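# A day at the Lustetholm homewares open day

Visited 2/20/26, written up over two evenings and a great deal of tea. 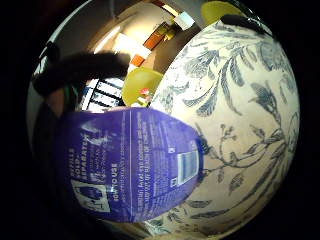
I had been meaning to go to the Lustetholm open day for years, and every time something came up, usually a cold or a boiler. This year I put it on the calendar in pen and booked my train early, and I am so glad I did, because I came home with sore feet, a heavy bag and far too many opinions about pots.

The open day is held in the old warehouse behind the station, which you reach by a footbridge and then a rather long path beside the goods yard. Tickets were checked at a trestle table by the door. Mine was number 1041, and I was told to hang on to it for the draw later on (I didn't win, but I did enjoy hoping). It was chilly inside, so do keep your coat on if you go, and there are only two places to sit down, both of them near the tea counter and both of them taken.

I started with Setevum, whose shelves ran down the whole of one long wall. They are the people for big pale ceramics with plants printed all over them, and I am afraid I stood there for much longer than was polite. What I like in a blue and white pot is a pattern that wanders. So many of them have a tidy little band round the middle and nothing else, whereas the ones I kept going back to had long feathery leaves sweeping up the side on a slant, some slate, some nearly navy, with thin stems and buds in between. On a good round belly that sort of print changes as you walk past it, and you find a little sprig you hadn't noticed the first time. I do think a cream ground is kinder than bright white, too, especially in a kitchen like mine that gets its sun late.

They had set aside a bench where you could pick things up, and I would urge anybody to do so before buying. A large pot that looks perfectly manageable on a shelf can be quite a different matter in your arms, and I say this as someone who once carried a bread crock home on two buses.

From there I went across to Brellavus, who deal in refills of all kinds, and this was the part of the day I had expected to skip. I stayed for the whole talk! It lasted 18 minutes and was mostly concerned with how to pour without making a mess, and which bits of a packet need to be kept separate when you throw it out. I have been a careless reader of refill pouches all my life. The instructions are always so small, and printed sideways, and by the time I've found my glasses I have usually guessed. I was advised to read the HOW TO USE panel first and cut afterwards, and I have promised to try.

Lunch was leek soup and a cheese roll from the counter, very decent, and I shared a table with a couple who had come for the Fakir stand at the far end. They persuaded me to have a look, so off I went. Fakir had mats and brushes and a great many hooks, all well made, though I found the aisle narrow and there was a queue for the till that never seemed to get shorter. I bought one brush for the bath and left it at that.

A sign by the exit said that 1557 people came last year, and I can well believe it, for by two o'clock you had to go sideways past the teapots. Mornings are best. There is another open day in June, with the yard doors open and the garden pots outside, and I have already asked my sister whether she would like to come. Bring a proper bag with a flat bottom, and some newspaper for wrapping, as they had run out by the time I got to the packing table.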